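Sturkora Well Monitoring Program
Progress report to the Orum Fund, second period

1. Status

The program is on schedule for field work and behind schedule for laboratory work. Spending is within the approved budget lines. No change to the scope is requested in this report.

2. Field work

The work plan calls for water level readings and samples from private wells in the Sasard valley. The register held 1,465 wells when the period opened. Of these, 1,069 have now been visited at least once. Access was refused or could not be arranged at 204 wells, and these have been moved to a separate list. The balance will be visited before the end of April, starting with the upper valley, where the road was closed by snow for most of the period.

Depth to water was measured with an electric tape from a marked point on the casing. Where the casing had no suitable edge, a paint mark was made and its height above ground was entered on the form. Wells in use were left unpumped for an hour before the reading. Owners did not always agree to this, and readings taken after a shorter rest are flagged in the data file. Flagged readings are kept in the file but left out of the contour maps.

3. Laboratory work

Samples are tested for nitrate, chloride, hardness and conductivity. The Erraji laboratory accepted samples as planned until its ion chromatograph went out of service. Nitrate and chloride results stopped at that point. Conductivity and hardness were not affected. Samples that passed their holding time for nitrate have been discarded and the wells put back on the sampling route. The laboratory has quoted a turnaround of three weeks for the backlog.

Duplicate samples agreed within the limits set in the quality plan, with the exception of one batch for hardness. The batch was rerun and the second set of results was accepted.

4. Data

Field forms are entered twice and compared. Most mismatches came from well numbers with transposed digits. The form now has a check digit after the well number, and the older forms have been corrected against the register. Coordinates for the lower valley were found to be in the wrong datum and have been converted. The maps sent with the first report should be replaced with the revised set.

5. Budget

Travel is under budget because of the road closure and will catch up in the next period. Laboratory fees are under budget for the reason given in section 3. Supplies are over by a small amount, mainly bottles and replacement tape probes. We propose to cover the difference from the contingency line, which has about 1,000 dollars left in it.

6. Next period

Complete first visits in the upper valley. Resample the wells with expired nitrate samples. Begin second-round water levels in the lower valley, where irrigation pumping starts earliest. Issue result letters to owners whose nitrate and chloride figures are complete. Owners with partial results will receive a letter once the backlog is cleared, and the draft wording for both letters will be sent to the Fund for review beforehand.
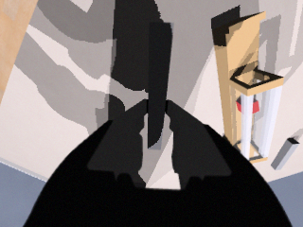

The second-round readings will use the same measuring points as the first. Any casing that has been cut or extended between rounds will be given a new reference height, and both heights will be kept in the register.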